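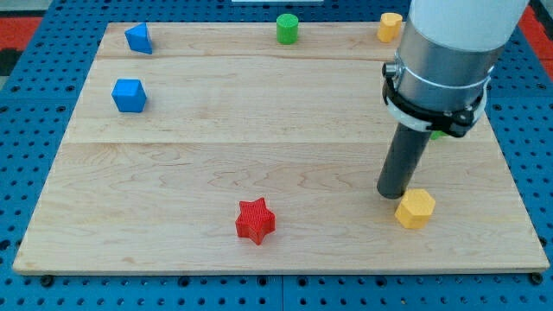 Berkstead toy library wins a reprieve, and a longer list of rules

29 June 2019

The Berkstead toy library will keep its room behind the swimming pool for another year, after councillors voted on Thursday night to put off plans to turn it into a place for storing chairs.

The chairs, which belong to the council and are used for citizenship ceremonies and the odd flood, will stay in the corridor, where residents have been walking around them since autumn.

The library has 1,430 toys on its books and 50 families on its waiting list. It opens on Wednesday mornings and every second Saturday, a timetable that regulars know by heart and newcomers discover by rattling the door.

Councillor Fidel Zúñiga, who had backed the storage plan, told the meeting he had been swayed by the number of letters, several of them in crayon. He asked that the crayon ones be recorded in the minutes as correspondence. The clerk said this would need a motion. It got one, and it passed.

The reprieve comes with conditions. Borrowers will now pay a $9 bond on anything with a battery, and overdue items will attract a reminder by text message in place of the old system, in which Elba Ocampo caught people's eye at the supermarket.

"It worked very well," said Mrs Ocampo, who has run the desk for 17 years. "I only had to stand near the yoghurt."

There is also the matter of noise. The swim school next door has complained about a toy drum kit, which councillors have agreed may be borrowed but may not be tried out on the premises. Parents have pointed out that this means finding out at home. The swim school said it was comfortable with that.

The longest discussion of the evening was over puzzles. A draft rule would have obliged borrowers to sign for every piece on collection and again on return, until Morenike Briggs, a mother of three, stood up in the public gallery and invited the council to come round and do it at her place at a quarter to six on a weeknight. The draft was amended. Puzzles will now be accepted back "substantially whole" — a phrase the council's solicitor has asked to look at.

Plain old building blocks remain the most borrowed item, ahead of a ride-on fire engine whose siren was disconnected some years ago by a person or persons unknown. The council does not plan to investigate.

A proposal to rename the library, put forward by a branding adviser engaged last year, was withdrawn before it could be debated. The suggested name was Briter. Mrs Ocampo said she had taken it for a spelling mistake and corrected it on the poster.

The library will close for the first week of July while the shelves are repainted. Anyone with the fire engine at home is asked to hang on to it until then.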